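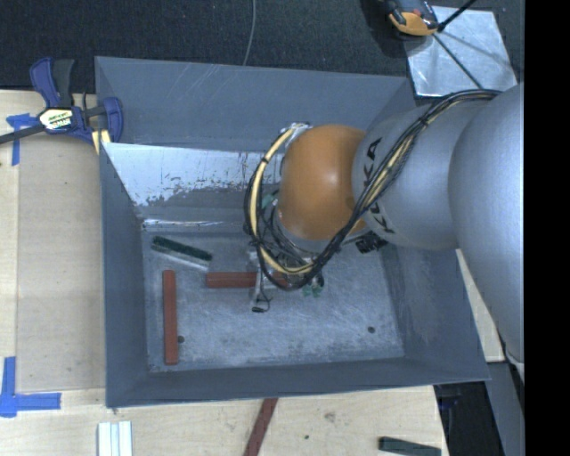 Anyone who owns a metal bin will tell you, according to one contributor to this page, that it has never been clean and has never once been dirty enough to wash. The remark has been left in place, as editors have failed to improve on it.

Reading time: 4 min

The open metal bin, also called a tote, a parts tub or "that thing by the door," is a rigid container with a floor, four walls and no lid. It is used in workshops, stockrooms, kitchens and garages to hold items that have not yet been put anywhere better. Most are plain gray. Painted ones exist and become plain gray later.

Shape

The typical bin is a rough rectangle with walls that lean outward toward the top. The slope lets empty bins nest inside one another, and it helps loose contents slide to the middle of the floor, where a hand can find them. It also means that the floor is always smaller than the buyer expected. Catalogs tend to give the measurements of the rim, a practice that has survived many complaints.

A lower front wall is common on bins meant for picking. Bins meant for storage have walls of equal height, and people reach into them with their chins.

Some bins have a second sloping panel fitted inside, which steers small parts away from the back corners. The seam where such a panel meets the floor is the natural home of washers, grit and the one screw being looked for. Makers have tried rounding it, filling it and welding it flush. The washers have adapted.

Surface and wear

A new bin keeps its finish until something is put in it. Fine scratches show up first on the floor and then climb the walls as contents are dragged out over them. On bare steel the scratches matter little indoors. On a coated bin they are where flaking starts, usually along a lower border, and the coating then comes away in ragged patches that look like a map of somewhere cold.

Whitish patches on an inner wall can have several causes: worn paint, dried residue, old adhesive, or mineral deposits from rinsing with hard water. They are often hard to tell apart by eye. Scraping settles the question and adds scratches.

Placement

Manuals recommend a low, sturdy stand. In practice the bin goes on a table, very often a wooden one, where its edges print a faint rectangle into the top within a season. A mat prevents this. Few people own the mat.

Height matters more than the surface underneath. A deep bin on a standard table puts the rim near the elbow of an average adult, fine for light work and tiresome for anything heavy. Lowering the table is seldom possible, so the usual answer is to fill the bin until the contents are within reach.

Makers and models

The small town of Humphreys had a stamping works that turned out bins for local canneries, and older examples with its folded rim still trade hands at farm sales. The Kerkico 619 is the model most often met in stockrooms today. The number is widely assumed to mean something. Kerkico has said only that it came after 618, a bin it does not appear to have made.

Gitance sells a shallower tub in packs of 12, a quantity that suits warehouses and alarms everyone else. Its liners fit the Kerkico with a little folding.

Cleaning

Warm water, dish soap and a soft brush will deal with most bins. Steel wool is effective in the way a haircut is effective against a hat. For greasy floors many shops use Pruritico, a citrus paste that smells strongly of oranges and, after the second rinse, still does. A bin should be dried upside down, propped at one corner, so that water doesn't sit in the seam.

Loading

Ratings refer to weight spread evenly over the floor. A bin marked for 50 pounds will carry that much in gravel without comment, but may bow if the same weight arrives as a single vise. Walls are not rated at all, though they are what people lift by.

See also: Bucket; Crate; Drawer, junk; Workbench

Comments

dovetail_dan: Had a 619 for years. The seam ate a wedding ring and two drill bits. Got the drill bits back.

Maureen P.: Could someone add the inside floor size? I bought mine off the rim measurement and my trays don't fit.

rustbucket: Same here Maureen. Measure the floor before you leave the store, bring a tape.

plainsawn: The mat thing is true. My table has 2 rectangles on it now because I moved the bin to hide the first one.

Maureen P.: Trays are going back. Keeping the bin.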